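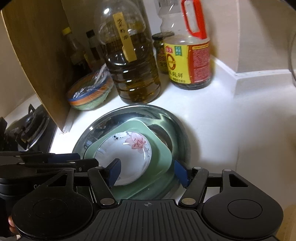
## Club notes: dishes

We moved on to dishes this month. Since September the club has been collecting demonstrations with the hand-held gripper, and the first ones were all easy things: blocks, sponges, a roll of tape. Dishes are harder. They're slick, they stack, and the part you want to hold is usually thin.

The task is simple to write down. There is a steel basin on the kitchen counter with a white plate on top of a green square dish. Take the plate out, set it down, then take the dish out. A person does it without thinking. With two blue rubber fingertips you have to plan where each one goes before you close them.

I did most of my runs in one evening, and these are the things I wrote down.

- **Go in from the side of the plate that sits higher.** When I closed on the low side, one finger went to the plate and the other caught the dish underneath, and I lifted both an inch before the plate slid off. Nothing broke.
- **Slow down before contact.** My early runs were too fast, and on playback the fingers were already touching the rim before I could tell where they were.
- **Keep your wrist level.** If I tilted, the tips met the rim at different heights and the plate turned.
- **Leave the counter alone.** We argued about clearing away the oil and soy sauce bottles. I voted to leave them. We want the model to work in a real kitchen, and mine has bottles in it.

The club's total is now 1,621 recorded runs across all tasks. Of those, 700 are tabletop pick and place, and we have agreed to stop adding to that pile. Dishes are still a small share.

We are training in Flita, the same setup as last year. The labeling is done in Clerine, which I like less. It loses your place if you close the laptop, so I now finish a batch before I get up. Each run gets a start mark, a grasp mark and a release mark. A failed grasp stays in with its own tag. I threw out my failures the first year and regretted it.

The first dish model picked up the plate in three tries out of eight on the club's arm. Most of the misses were the same mistake I made by hand, with a finger landing too low and touching the dish. I don't know yet if that is from my bad runs or from the camera angle. Next we'll train once without my first batch and compare.

The Gravivcombe meet has a kitchen event this year, and the rules say the dishes will be stacked but don't say how high. Paiva, our arm, has a short reach, so a deep sink would be a problem for us. I've sent the organizers a question about basin depth and haven't heard back.

Before the next meeting I need to replace the worn fingertips on the spare gripper, label the rest of the dish runs, and find a few bowls I don't mind dropping. If you're in the club and have plain ones at home, bring them. We have enough mugs.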